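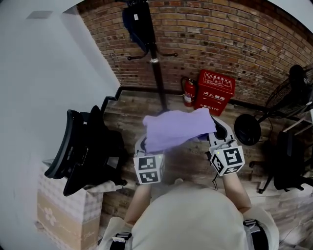
Da-eun Do wants to know whether the jaw fault on the Grundholm hand-held pair is a bad unit or a bad design. Having now run two pairs through the same cloth work, I think it is the design.

The grippers are meant for recording folding and stretching tasks by hand, for later use in training an arm. We bought the first pair in June to replace a set of Olsteads. Weight and balance are better than on the Olstead, and the harness is comfortable for a full session.

The fault is a jaw that reports closed when it isn't. It turned up at cycle 600 on the first left unit and cycle 841 on its replacement. The logged width drops to zero, the fabric slips, and the recording still passes the built-in check. We had to throw out 113 episodes before anyone compared the width log with the video. An arm trained on those would learn to let go of the cloth halfway through a pull.
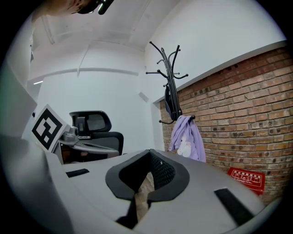 Walska had the same trouble and fixed it by zeroing the jaws before every batch, which takes 56 seconds and isn't in the manual. We have copied that, and it does help, although the drift comes back if a batch runs long.

The mesh-textured pad inside the jaw grips light fabric well, so the fault is easy to miss by feel. Markers tracked without trouble in our room. The hook-and-loop strips on the body are a sensible touch — a cable can be moved without tools.

One safety point. On the second pair the right unit kept its motor assist on after the stop button was pressed, and released only when the power was pulled. The force is low, but it will pinch a finger. Pyo, the dealer, swapped the unit by the following Tuesday and gave no cause.

Fine for short batches if you zero often and check the width log yourself. I would not hand a pair to a new operator until the stop button is sorted out.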